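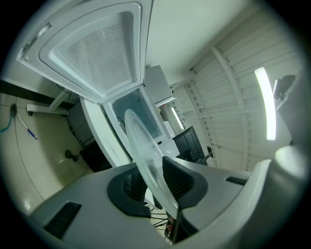

Jonatan Boström writes that his small fridge still smelled a week after he had wiped it out, and asks what he missed. Usually it is the door. Take everything out, switch off at the wall and leave the door wide open. Mix 5 g of bicarbonate of soda into 100 ml of warm water and go over the inner panel, the raised rims and any groove with a soft cloth. An old toothbrush gets into the corners. Wash clear plastic parts in the sink, once they have come up to room temperature. Dry the lot with a tea towel before switching on again. I do mine every May.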